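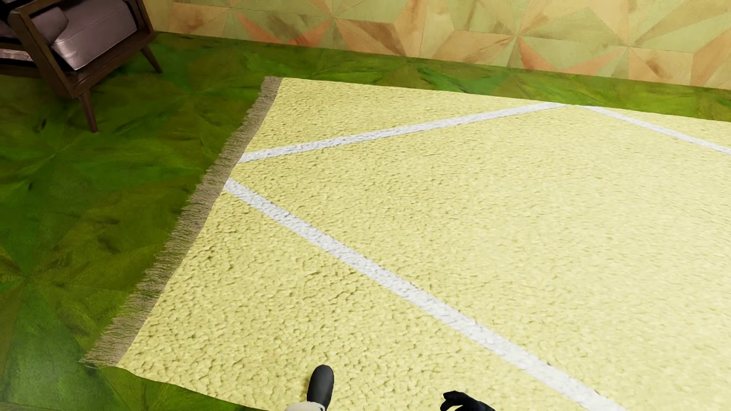
Pale yellow rug with a fringed edge, on a green floor.

Paper notes: do you need the 700-year print?

My inbox this month was full of longevity claims. Kallon, the online print shop a lot of you use for open editions, has renamed its cotton rag option "Heritage Forever" and raised the price on it. Praso answered with a page promising that its pigment prints will "outlast the building they hang in." I would like to know which building.

I've been selling prints of my own drawings long enough to have been through several rounds of this. A supplier changes the name of a paper, the sample pack gets a nicer box, and a few months later the old stock code shows up at the bottom of the spec sheet. I asked Kallon whether Heritage Forever is the same sheet it sold last year. The reply thanked me for my interest in heritage.

So I ordered the same drawing from both shops, letter size, and a third copy from Yu, the small lab that still answers the phone. The drawing is a pencil piece with a light gray wash, chosen because it is miserable to reproduce. Soft grays pick up a color cast very easily, and pencil tends to go either muddy or wiry.

Kallon's copy leaned green in the lightest part of the wash. You might not see it under a warm bulb, but by a north window it was plain. Praso's was neutral and too dark, as if somebody had decided my pencil lines needed help. Yu's was the closest to the original and the least exciting to unpack (a flat mailer, two boards, no tissue paper, no thank-you card). It was also the slowest, at 27 days, and I'm not going to pretend that's fine if you have a show coming up.

What none of the three would tell me was how the lifespan figure was reached. Praso's page says 700 years in large type. Farther down it says "under typical display conditions," with no light level, no glass and no humidity given. Nobody has hung an inkjet print for 700 years, so a number like that has to come from blasting samples with strong light for a while and doing the multiplication. That's a reasonable way to compare one ink with another. As a promise to the person buying a print off your table in June, I don't think much of it.

Before you pay extra for any archival paper, I'd ask the lab for these in writing:

The maker's name for the sheet, and its weight.
Whether the paper contains optical brighteners. They make it look whiter when new and they fade, so the white you approved may yellow a little.
Which ink set the printer is running now, as opposed to when the web page was written.
What happens if the color is off. Kallon gives store credit only. Yu reprints once.

Then there's Trirnora, which isn't a lab at all. It sells a numbered certificate and a hologram sticker to go with each print, and it has been writing to members offering a starter bundle for $595. I can't see what the sticker proves. It says a sticker was bought. A pencil signature, an edition number and a ledger you keep up to date will do the same work, and your buyers can read them without an app.

I do still print on cotton for small editions. I like how it takes dark tones and buyers like the feel of it. For open editions at market prices, I've gone back to a decent alpha-cellulose matte and had 4 complaints in all that time, every one of them over bent corners.

If you've had a straight answer out of any lab on how its testing is done, send it in and I'll print it next issue. Brochures don't count.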